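The year Ultetier put the arms in, I had been folding at the Bustska plant for 9 years. We did shirts, mostly, and smocks for hotels. You stood at a white table and the pile came to you on the left and left you on the right, and you talked to whoever was across. That was the job.

They took out the front row of tables first. The new ones were white too, but with black tape on them, and you were not supposed to move the tape. Four of us were kept on as minders. The rest went to packing or went home with a check. I got a badge that said Line Support and a raise of 40 cents.

My first week I minded station 2. It had trouble with dark cotton. White shirts it could do all day, but give it something dark and wrinkled and it slowed right down. I used to lean in and watch the fingers next to the cloth and feel my own hands start to go.
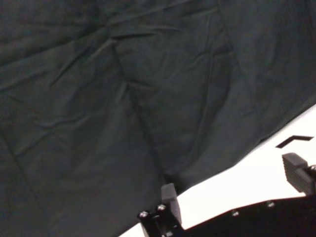
*Station 2, dark cotton.*

We were told to keep our hands off. If a fold was bad you marked it on the tablet, good or bad, and the arms started over. I marked bad a lot. Mostly I was right. Once I marked a good one bad to see if anyone checked, and a man from Mostora called down from upstairs and asked me if I was feeling all right.

What I missed was the noise. The old room had a radio, and people arguing over the radio. The arms had a hum that you stopped hearing by ten in the morning, and after that you could hear your own shoes. The minders were spaced out, one to every third station, so if you wanted to say something you had to walk. People quit walking after a while. I started bringing a sandwich I could eat standing up.

In December the Semeniuk order came, 3,000 pieces, and we thought they would call the packers back to the tables for it. They didn't. They ran the arms through the night and had the minders come in by turns. I took the late turn because it paid more and my sister could be with the kids.

Around that time they began giving the stations other things to practice on between loads. Bottles, lids, whatever was small. Somebody upstairs had sold the idea that a table could fold until lunch and pack kits after it. I set the things out where the sheet said and stepped back behind the line.

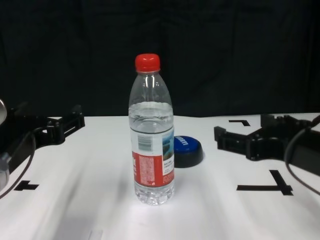
The woman at station 5 said over the partition that packing kits was her cousin's job now, on the other side of the wall, and did I think anybody had told her. I said I didn't think so. She said she wasn't going to be the one to do it. Then she went back to her tablet and I went back to mine.

I saw the cousin at the time clock that morning. She had her coat on already and was looking for her gloves. She asked how the night had been, and I said slow. She said packing was slow too, but they had a radio over there, and I should come by on my break.

I went the next day. The radio was on the ball scores. They gave me a stool and a stack of flat boxes to do while I sat, and I did more than 40 before anyone looked at the clock. My hands were sore after. I was six minutes late back to the station, and there were two folds waiting for me on the tablet. I marked them both good and pulled up the next load.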